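Jundale Place Cards and Table Numbers

Printed place cards and matching table numbers for weddings, anniversary dinners and christenings. Sold flat or ready folded, with guest names printed from your list or left blank for you to write in yourself.

Product code: JUN 262
Made to order in our Toltau workshop
Minimum order: 42 place cards

About the card

Jundale is a smooth, uncoated card in soft white. It takes fountain pen and dip pen ink without feathering, so it suits couples who want to write the names by hand. The weight is heavy enough for a folded card to stand on a tablecloth, and light enough to go through a home printer if you order it flat. Please check your printer's handbook for the heaviest card it will take.

The table numbers are cut from the same card in a larger size. They can be supplied as tent cards or as single cards for use with your own holders.

Sizes

Place card, folded: 90 mm wide by 50 mm high
Place card, flat: 90 mm by 100 mm, scored across the middle
Table number, tent: 100 mm wide by 150 mm high
Table number, single: 100 mm by 150 mm

Lettering styles

Lapiņa is a slanted script with long loops on the capitals. It looks best with short names, and very long double surnames will be set a little smaller to fit.

Utico is an upright, plain letter with even spacing. Older guests tend to find it easier to read across a table.

Both styles include accented letters. Type the accents in your list exactly as you want them printed, as we do not add or correct them.

Ink colours

Black, charcoal, navy, forest green and burgundy are included in the price. Gold and copper are printed as foil and take longer. Foil is not available on flat cards meant for home printing.

Sending your guest list

Send the names as a spreadsheet or a plain list, one guest per line, in the order you want the cards packed. Most people sort by table. If you would like a menu choice marked on the card, put it in a second column and tell us which symbol or initial to use.

We send a proof of every name. Check it against your invitations and reply with any changes. Two rounds of changes are free. Printing starts once you have approved the proof, and after that we cannot alter single cards without charging for a reprint.

Spare cards

Each order comes with some 2 blank cards per table, for late guests and spilt wine. You can add more blanks in packs at the checkout. They are cut from the same batch of card as the rest of your order, so the shade will match.

Large orders

Orders of 376 cards or more are packed in separate boxes with the table numbers written on the lids. Please allow extra time for these, particularly for weddings in October, when the workshop is also printing winter party stationery.

Delivery and returns

Cards are sent by tracked post in a rigid box. Somebody may need to sign for it. Blank cards can be returned unopened for a refund, less postage. Cards printed with names cannot be returned unless we have made a mistake, in which case we will reprint them free of charge.

Also in this range

Jundale menu cards
Jundale order of service booklets
Jundale seating plan, printed on board
Jundale thank you cards with envelopes

Page updated 6 May 2018

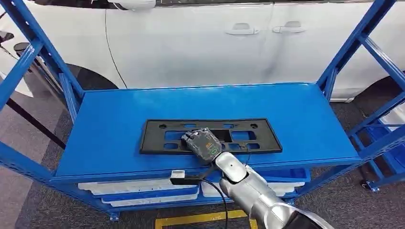 Black plastic number plate bracket on a blue metal shelf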